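# Sirkden desktop arm: a fortnight with a sulky helper

The Sirkden arrives as a bag of black brackets, a heap of servos and a manual that thanks you for your courage. I bought mine from Flanetti in January, built it over 2 evenings and gave it what I thought was a gentle first job: ducks into tray. My nephew could do it at eighteen months, and he was eating a crayon at the time.

I'll be fair to it first. The brackets are stiff, the holes line up, and the arm moves well enough when it's in the mood. I run it on the Nisero control software, inside a rectangle of orange tape that serves as my keep-out line. The tape is for me. The arm can't read it.

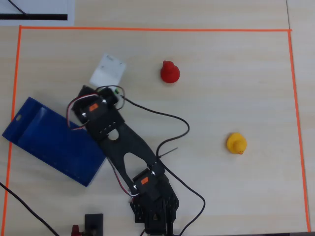
The trouble began on day seven. Halfway through a reach, the shoulder servo lost its position, decided it was somewhere else entirely and set off to correct the matter at full speed. I had my hand over the table, reaching for a duck. A rap on the knuckles from a servo arm is no great injury, but I've been more careful with my fingers ever since, and so should you.

The cause was a connector working itself out a little with each swing. The cables have to follow the joints through every bend, and the kit gives you nothing to clip them down with.

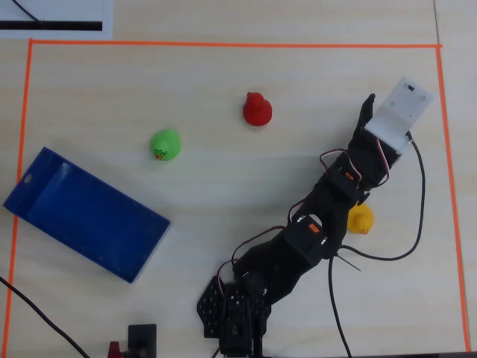
What bothers me more is how it fails. There's no error and no stop – the software simply believes whatever the servo last told it. Support at Flanetti answered in nine days and suggested I try a different table.

I've since fitted a Vahidi cut-off switch to the supply, and I'd call it compulsory. It costs less than the postage did. 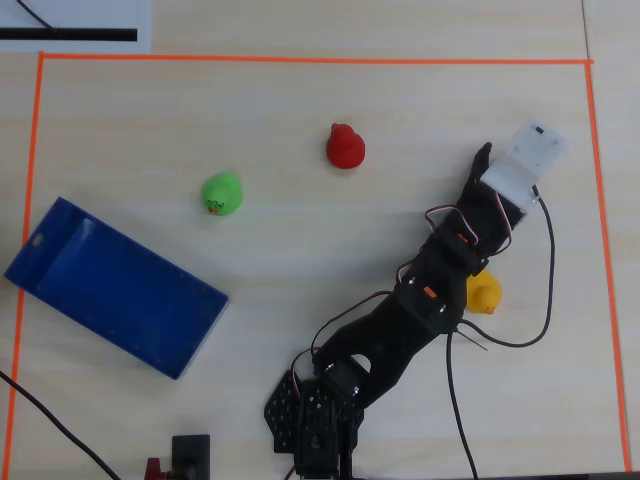
## Verdict

Good metalwork, poor manners. Two stars, and a third if they ever put cable clips in the bag. Keep your hands outside the tape while it's powered.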